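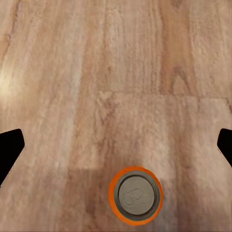 Every fall I tell myself I'm going to stay calm about the draft, and every fall I end up at the kitchen counter with three browser tabs open, arguing with a list. This year the argument is about the Grollstead Rams and their habit of trading away late picks as if they were loose change.

I understand the temptation, I really do. A sixth-round pick doesn't sell tickets. When the front office sent two of them to Madau in September for a backup tight end, most of the people I sit with shrugged, and a few cheered (he does have wonderful hands, I'll give them that!). But he's on a contract that runs out in the spring, and we'll be shopping for another one by the time the snow melts.

What bothers me is how short our memory is. Solomiia Marchuk came to us with a pick everybody treated as an afterthought, out of Wysocka, where the bleachers hold 672 people if they're friendly. She spent most of her first season on kick coverage. Now she starts at safety, calls the whole secondary, and has missed 2 games in 6 years. I wouldn't swap her for half of anybody's first round, and I've heard some silly offers on the radio.

People will say I'm picking the one that worked, and they're right, I am. Plenty of late picks are gone before the leaves turn. Still, a late pick costs so little to keep, and a club in a town our size, with almost 70 players to sort through every camp, needs a few youngsters at the back of the room who are hungry and cheap and willing to cover kicks in the sleet.

Devemine has figured this out. They hold on to their picks, they let folks sit a year and learn, and they've beaten us twice running with a line made up mostly of names I had to look up in the program. I grumbled the whole drive home both times, and my brother-in-law, who was driving, would like that on the record.

So my wish for the next draft is a modest one. Keep the sixth, keep the seventh if we still have it, and spend them on somebody fast from a small school. I'll be at the counter with my list either way.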